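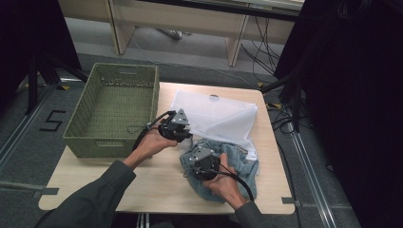
La casa de Futthorpe

Cuando Selorm Nartey heredó la casa de su tía, lo primero que le llegó por correo fue la llave, envuelta en una hoja de periódico y sin una sola línea de explicación. Lo segundo, dos semanas más tarde, fue una carta de Theophilus Dogbe, el vecino de enfrente, escrita con una letra tan apretada que hubo que leerla junto a la ventana. Decía que el peral estaba cargado, que había que recogerlo antes de que terminara octubre y que él, con sus rodillas, ya no se subía a nada más alto que la acera.

De modo que Selorm pidió unos días en el trabajo, metió en la bolsa dos jerséis y un libro que no pensaba abrir, y tomó el autobús que sale de Guvden a las seis de la mañana y que va parando en todos los pueblos, incluso en los que no tienen parada. Llegó con el estómago revuelto y el cielo encapotado. Theophilus lo esperaba en la cancela con el abrigo puesto, muy serio, como quien recibe a un notario.

- Tienes las orejas de ella - le dijo, y le dio la mano.

La casa olía a manzanilla y a armario cerrado. Había toallas dobladas en todas partes: en el baño, por supuesto, pero también en el aparador, debajo del teléfono, encima del piano que no tocaba nadie desde la boda de una prima. La tía Gyamfi (así la llamaban todos, por el apellido, hasta sus hermanas) había trabajado media vida en el hotel Javanent, en la costa, y de allí se había traído la costumbre de doblar las cosas en tres y guardarlas con el lomo hacia fuera, igual que libros. Selorm abrió un cajón buscando una cuchara y encontró más toallas.

Recogieron las peras por la tarde. Es decir, las recogió Selorm, subido a una escalera que crujía, mientras Theophilus señalaba desde abajo con el bastón y contaba historias que empezaban por el final. Contó que la tía Gyamfi le había ganado a las cartas durante diez inviernos seguidos. Contó que una vez, en plena tormenta, cruzó la calle en camisón para llevarle una sopa, y que la sopa estaba malísima, y que él se la tomó entera y todavía repitió.

- ¿Y por qué repitió? - preguntó Selorm desde la rama.

Theophilus se quedó mirando la cesta un buen rato.

- Porque así se quedaba un poco más - dijo.

Pesaron la fruta en la báscula de la cocina, por tandas, y el viejo fue apuntando las cantidades en el reverso de un calendario. Luego se sentaron a pelar. Selorm pelaba deprisa y mal, llevándose media pera con cada tira, y Theophilus pelaba despacio, en una sola espiral que dejaba caer sobre el hule sin mirarla. Hirvieron la compota en la olla grande, con canela y un chorrito de limón, y los cristales se empañaron tanto que dejaron de ver la calle.

Hacia las diez de la noche Theophilus anunció que se iba, se puso el abrigo, volvió a quitárselo y preguntó si por casualidad sabía jugar a las cartas. Selorm dijo que no mucho. El viejo sacó una baraja del bolsillo, gastada por las esquinas, y la dejó encima de la mesa, entre los tarros todavía calientes.

Selorm fue a buscar una toalla para secarse las manos, que no tardó nada en encontrar, y acercó la otra silla.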